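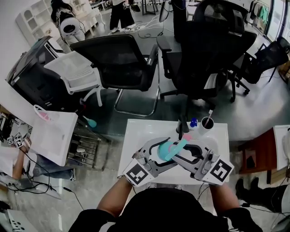
Para Ximena Villalobos, a equipa do Binholm chega às últimas jornadas «com o calendário mais difícil, mas com o grupo mais unido desde janeiro». A treinadora comentava o sorteio da fase final da Taça Wodine de Andebol Feminino, cujo quadro de jogos a organização hoje divulga.

O Binholm defronta o Maseck no sábado, às 18h, no Pavilhão de Xolalpa. A guarda-redes Refugio Arriaga, ausente nos últimos três encontros por lesão, volta a integrar a convocatória – a decisão sobre a sua utilização caberá à equipa técnica. O Maseck soma 26 pontos, mais um do que o Binholm, que tem 25.

O pavilhão poderá receber até 900 espectadores. Os bilhetes estão à venda na sede dos dois clubes e, no dia do jogo, na bilheteira norte, a partir das 16h. Os sócios com quotas em dia têm entrada gratuita.

A arbitragem estará a cargo de Ryota Oda e Faustino Ocampo. Os pedidos de acreditação devem ser dirigidos ao gabinete de imprensa da prova, ao cuidado de Kyung-tae Sung, até sexta-feira.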